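Felport sammelt Griffe, aber wozu?

Die Firma Felport lässt seit September zwei Roboterarme Snackpackungen in Behälter sortieren. Rund 60 Stunden Beispiele für ein lernendes System sollen so zusammenkommen, gesteuert werden die Arme von Menschen.

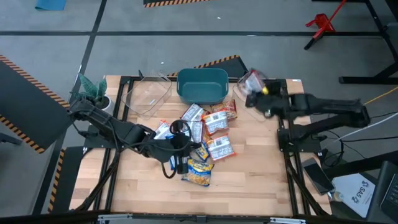
Felport — Team Datenerfassung

Projektleiter Junaid Bajwa spricht von einem »Fundament«. Belege dafür bleibt er bislang schuldig. Sechs Personen arbeiten in Schichten von 20 Minuten — ob das Gelernte auch an einem anderen Tisch taugt, ist offen. Einen Test beim Logistiker Olszewski hat Felport angekündigt, einen Termin nennt die Firma nicht.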